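Teleoperated Demonstrations for Kitchen Object Relocation in Simulation
Project report, Robot Learning Lab Course
Mikkel Eskildsen

1. Goal

The project asked whether one operator, working with a low-cost input device, could record demonstrations good enough to train a pick-and-move policy for countertop appliances. All work was done in a simulated kitchen. The real arm in the Hendholm lab was booked for most of the term, and the simulator let me restart a bad episode in a few seconds.

2. Setup

The operator controls the end effector with a six-axis hand controller. Position and rotation commands are sent as deltas and tracked by an inverse kinematics solver. The gripper opens and closes on a single button. I used the Bavano scene package for the kitchen layouts and the Pintér logging tool for recording, with a small patch so that gripper commands and joint states share one clock.

Each episode starts with the arm in a home pose and the target object at a random position and yaw on the counter. The operator has to grasp the object, lift it clear and put it down inside a goal region. An episode counts as valid if the object stands upright in the region for 2 seconds after release.

3. Data collection

I recorded 24 sessions. After filtering, 3,025 valid episodes remained. The filter removed episodes with dropped objects, contact between the arm and the cabinets, or long pauses in the command stream. Pauses were a larger problem than expected – a policy trained on unfiltered data learned to stop above the object and wait.

Two camera views were shown to the operator at all times. With only the front view, depth was hard to judge and many grasps closed short of the object.

4. Observations on grasping

Tall objects were the hardest class. The operator can take a blender by the jar rim or by the body, and the two strategies produce very different wrist poses.
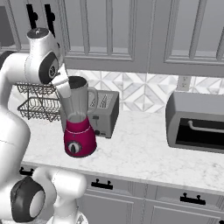
Mixing both in the training set led to averaged actions that matched neither. I therefore fixed the strategy to rim grasps for all later sessions and relabeled the earlier ones. A rim grasp keeps the fingers away from the handle, but the object can rotate about the contact points during the lift. Slower vertical motion in the first part of the lift reduced this.

The Mandton controller drifted in yaw during long sessions, and I re-zeroed it every 5 episodes.

5. Open issues

The goal region is drawn only in the operator view, so the policy receives it as coordinates. Conditioning on an image goal was planned but not finished. Grasp labels were assigned by me alone and should be checked by a second person before the data set is reused.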